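Chapter 4
Keeping a Stockroom You Can Trust

11 min read · 2 comments

My first real job was in the back room of a garden supply store called Barngate, and on my first morning the manager, Archana Tripathi, handed me a clipboard and told me to find out how many bags of potting soil we had. Easy, I thought. The computer said 83. I counted 81. I counted again and got 81 again, and then I went and stood in her doorway feeling as if I'd personally lost two bags of dirt.

She wasn't upset at all. She asked me where I'd looked. Then she asked where I hadn't looked, and we walked out to the loading door together, and there they were, two bags set aside for a customer pickup and never marked as sold. That took four minutes. I've spent a good part of my working life since then on longer versions of the same walk!

This chapter is about stock: what you have, where it is, and how you know. If you came straight from Chapter 3 you already have a way of writing down what comes in and what goes out. Now we get to the part where the paper and the shelf disagree, and they will.

A few words you'll need before we start. An item is one kind of thing you sell or use, such as a particular bottle of plant food in a particular size. A unit is a single one of those. The book count is what your records say, and the shelf count is what a person finds by looking. The gap between the two is called the variance, and you'll be meeting it a lot (I still say "the gap" when I'm talking out loud, and you're welcome to do the same).

Items that come in bottles cause more trouble than people expect. A half-used one – is that a unit? At Barngate we said no, and wrote it off the moment the seal was broken. At Tilahun, the cleaning company where I worked later, Meron Berhe counted open bottles as a half and was perfectly happy with that. Either rule will do. Two rules in one building won't, and I've seen that tried. 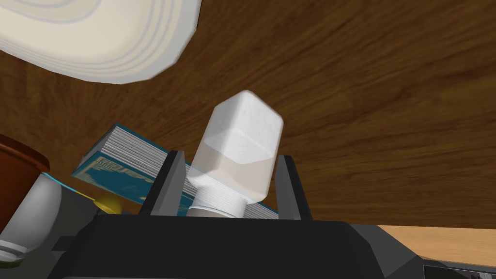

4.1 Where Things Live

Every item needs a home, and the home needs a name. I mean a dull name, like "Aisle 2, Shelf C," painted or taped where you can read it without moving anything. When Gearóid Buckley set up the Vornby storeroom he named the shelves after rivers, which was lovely, and new people spent their first month asking which one was the Danube.

Floor space counts as a location too. I'd like you to underline that. Goods get put down "just for now," and if the patch of floor has no name, they drop off the records while sitting in full view. Give each open area a letter, and if something is resting there, write the letter down.

Aisles need some thought as well. Leave enough room to turn around with whatever you carry or push, and then leave a bit more, especially near the door where deliveries pile up in August and again before the holidays.

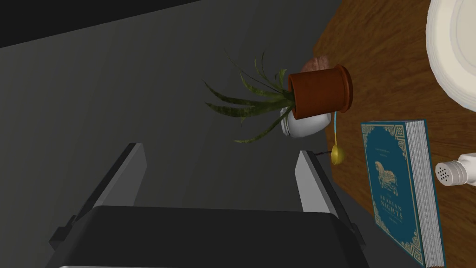 Should I close the store to do a count?

For a full count, closing is the easier way, or you can start at six in the morning before anything moves. If you can't close, count one area at a time and hold all sales from that area until you're done.

4.2 Counting a Little, Often

A full count once a year is a miserable day and it tells you about mistakes that are months old. I much prefer what's called a cycle count, where you check a small group of items on a regular schedule. At Jurton we did 40 items a week. Yeshi Shiferaw picked the list so the fast sellers came up often and the slow ones came up once a season, and she never let the person who stocked a shelf be the one who counted it.

You'll want a clear table or bench for this. Small parts get tipped out, sorted and put back, and doing that on your knees gets old fast (ask me how I know). Keep the count sheet at one end and a pen that works at the other.
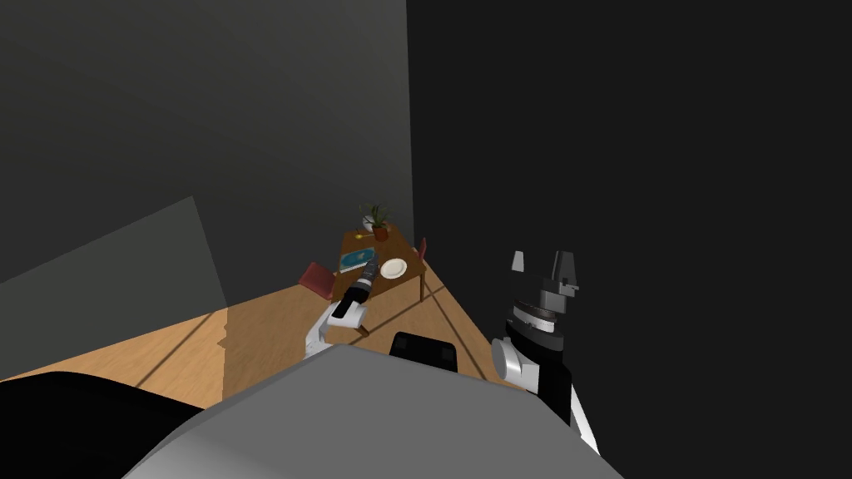

What do I do when the second count doesn't match the first?

Ask a different person to do a third, and don't show them either number. If the third agrees with one of the first two, use that figure and make a note of who counted.

4.3 Following the Gap

Say your shelf count is short. Before you change the book count, check three places: the pickup area, the returns bin and the last delivery slip. Gebremedhin Tekleab, who taught me most of what's in this section, used to make us sign our initials next to each place we'd checked. I thought it was fussy. Then I ran my own stockroom and had the same sheet printed up within a month.

We'll work through his sheet line by line next, starting with the delivery slip, so have a blank copy beside you.

Shares: 40

Contact the publisher | Copyright and permissions | Back to top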